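**Pad swap on the hand gripper – screws or glue?**

**eino_r** – 02/04/2025
Our Bedik hand gripper eats pads. The dark facing peels at the inside corner after 200 grabs or so of anything with a hard edge. I've gone back to the blocks with two screw holes along the top. Does anyone still glue theirs?

**jduan**
Glue here. Screws back out on ours. We got 686 cycles from the last glued pair.

**eino_r**
On what, though? Foam cubes don't count. I'm on power strips and the corners are murder. 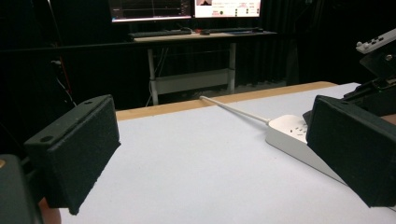
### Replies, page 2

**tinyau**
Left block looks fine to me. Check that both lean in by the same amount before you blame the facing. If one sits flatter, it takes all the wear.

**jduan**
Agree on the angle, still disagree on screws. Every pad change means setting it again.

**tinyau**
So mark the bracket with a paint pen. Takes 10 seconds.

**eino_r**
Loosened both, squared them on a steel block, tightened the outer screw first. They close evenly now. Threadlocker goes on tomorrow – the blue one, I want these off again.

**sihan_g**
Wipe the faces with alcohol before you judge grip. New pads from Zonier come greasy.

**jduan**
Post the count when they peel. I say 143.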